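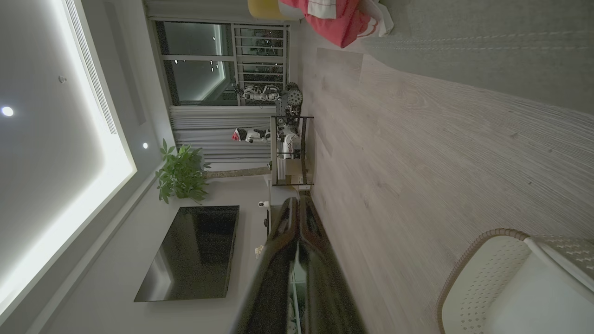
*Le salon, plafonniers allumés.*

**Mars, 6 h 40**

Repris le dossier Zomotside à l'article 13 de la convention. Le texte prévoit que toute modification des horaires de tournée est « soumise à négociation préalable » avec les organisations représentatives. Le projet de délibération remplace ces trois mots par « portée à la connaissance ». Le reste du projet (calendrier, indemnités, pénalités de retard) occupe onze pages et n'a presque pas d'effet juridique à côté de ce changement-là. La presse locale n'a parlé que des indemnités.

Rappel pour moi-même, car je confonds encore les deux niveaux. La convention lie la régie des transports et les syndicats. La délibération est votée par le conseil de district. Si le conseil vote avant l'échéance de la convention, il y a conflit de normes et le juge tranche. S'il vote après, la convention est tombée et la délibération s'applique seule. L'échéance est fin juin. Le vote a été inscrit, retiré, puis réinscrit. Je n'ai toujours pas la version signée de l'ordre du jour.

**11 h 15**

Appel de Digby Pryor, quarante minutes. Il défend la ligne de la majorité : le district est élu, les syndicats ne le sont pas par les usagers, donc la décision finale revient au conseil. L'argument est correct sur le principe et incomplet sur le point précis. Le conseil a délégué cette compétence à la régie il y a neuf ans, par un vote régulier, et ne l'a pas reprise depuis. Pour décider seul, il doit d'abord abroger la délégation. Pryor dit que l'abrogation est implicite. Je lui ai demandé sur quel texte il s'appuyait. Il doit m'envoyer une note.

Chiffres notés pendant l'appel :

- effectif concerné par l'article 13 : 330 agents ;
- agents ayant signé la pétition : 172, soit un peu plus de la moitié ;
- coût annuel moyen par agent des primes d'horaire décalé : 3420, selon la régie.

Le dernier chiffre est à vérifier. La régie y inclut les remplacements, qui relèvent d'une autre ligne budgétaire. Le syndicat de Cleseck les exclut et obtient donc un montant inférieur, que je n'ai pas encore. Les deux camps citent « le coût des primes » sans préciser le périmètre.

**15 h 30**

Relu les procès-verbaux de Cleseck. Là-bas, la même clause a été modifiée il y a trois ans, avec une rédaction intermédiaire : négociation obligatoire pendant soixante jours, puis décision de l'employeur en cas d'échec. Le syndicat avait d'abord refusé, puis signé en échange d'un droit de saisine de la commission paritaire. La commission a été saisie quatre fois. Deux avis favorables aux agents, un défavorable, un sans suite.

C'est la seule comparaison sérieuse dont je dispose. Waaka est régulièrement citée par l'opposition, à tort : le service y est concédé à une entreprise privée et le droit applicable n'est pas le même. J'ai perdu une demi-journée la semaine dernière à le vérifier, je le note pour ne pas recommencer.

Sur la pétition, je reste prudent. Elle demande le « maintien du dialogue », formule compatible avec la clause actuelle, avec celle de Cleseck et même avec le projet de la majorité. Elle mesure une inquiétude, pas une position sur l'article 13.

**19 h 50**

Note de Pryor reçue. Une page et demie. Elle invoque le principe selon lequel une délibération postérieure prévaut sur une délibération antérieure. Le principe vaut entre deux textes ayant le même objet. Or la délégation porte sur la compétence, et le projet sur les horaires. Répondu en deux paragraphes, sans copie à la rédaction.

Le plan de l'article est donc le suivant : la délégation d'abord, la clause ensuite, les montants en dernier. La rédaction voudrait commencer par les montants. Je proposerai un encadré.

**22 h 10**

L'association Suvgate a publié un communiqué réclamant un référendum local. Le seuil de signatures n'est pas indiqué et je ne le trouve pas dans le règlement du district, dont la version en ligne s'arrête à l'annexe C. Demander l'annexe D au greffe demain, avant midi. Relancer aussi la régie sur le périmètre des primes.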